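Category: Special Collections / Reading Room Procedures

Kaltthorpe Library: Victorian Fiction Room
Annual safety and condition inspection, with comments

Inspection date: November 2, 2021
Inspected by: Soon-im Myung
Comments reviewed by: Ye-seo Nam
Areas covered: reading room, closed stacks, Lim alcove, staff kitchenette, rear corridor

Ratings are P (pass), A (attention needed) and F (fail). Items marked A are to be cleared before the January class visits start. Items marked F are to be cleared before the next open day.

1. Exits and access

1.1 Main door opens fully and closes on its own. P
1.2 Rear corridor clear to the fire door. A
Comment: Two book trucks parked on the left side, both loaded with returned three-deckers waiting for reshelving. Moved during the inspection. They were in the same spot last year. Returns should go to the bay beside the issue desk.
1.3 Exit sign lit. P
1.4 Wheelchair route from the door to table 2 is wide enough. P
Comment: Only just. Chairs on the window side need to be pushed in at closing.

2. Shelving and stacks

2.1 Fixed shelving anchored to wall. P
2.2 Mobile shelving brakes hold on all bays. F
Comment: The brake on the bay holding Gaskell, Gissing and the smaller sensation novelists slips when the next bay is rolled against it. Tagged out of use. Readers wanting anything from Braddon to Gissing will need to ask at the desk, and staff are to fetch in pairs until the Sanda technician has been.
2.3 No volumes stored above the marked height line. A
Comment: Bound periodicals, mostly Household Words and the early Cornhill, are stacked flat on the top shelf of the last bay. They are heavy and there is no good way to lift them down from the kick stool. Relocate to the bottom shelf and update the location field in Clukura.
2.4 Kick stools sound, rubber feet present. P
2.5 Shelf loading checked. P

3. Electrical

3.1 Test tags current on all portable appliances. A
Comment: Reading lamps are all in date. One extension lead in the Lim alcove has no tag at all and has been taken away. Anything brought from home has to be tagged before it is plugged in, and that includes phone chargers.
3.2 Power points undamaged. P
3.3 No leads across walkways. P
3.4 Kitchenette appliances switched off at the wall when not in use. A 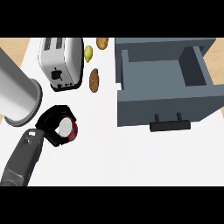
Comment: Add the kitchenette to the closing list at the issue desk. The door between it and the stacks must stay shut whenever anything is heating. No food or open drinks past that door, and this applies to the Thursday reading group as well.

4. Fire and water

4.1 Extinguishers in date and pins in place. P
4.2 Smoke detectors tested. P
4.3 Ceiling and window frames free of leaks. A
Comment: Old stain over the Brontë shelves has a fresh edge to it. Roof contractor to be called. Polythene sheeting is in the cupboard under the map drawers if it starts to drip.
4.4 Emergency salvage list current. F
Comment: The list still has the presentation copy of East Lynne at its former shelf, and leaves out the yellowbacks bought last year. Ye-seo Nam to reissue it. Print a copy for the red box as well as saving one to the shared drive.

5. Condition of the collection

5.1 Humidity logger working and downloaded. P
Comment: Reading at the time of inspection was 61 per cent, which is higher than we like. Check again after the dehumidifier filter is changed.
5.2 Sample check for mould and insects. P
Comment: 700 volumes sampled from a total of 2,640. Some red rot on the calf bindings, nothing active. The Oliphant set has loose boards on the first volume and should be tied with cotton tape before it goes out again.
5.3 Green cloth bindings bagged and labelled. A
Comment: Possible arsenic pigment in the emerald cloth. Most are bagged. Three poetry annuals are not. Gloves on to handle, wash hands afterward, and do not issue to readers until they have been tested.
5.4 Foam wedges and snake weights clean. P

6. First aid

6.1 Kit stocked. A
Comment: Low on small dressings and eyewash. Reorder.
6.2 Names of first aiders displayed. P

Follow-up notes from Ye-seo Nam

2.2 logged with Sanda. They want the bay emptied before they come, so please don't reshelve anything there.
4.3 roof contractor booked, waiting on a time.
5.3 annuals bagged and moved to the locked cabinet.
1.2 new floor tape is on order for the corridor.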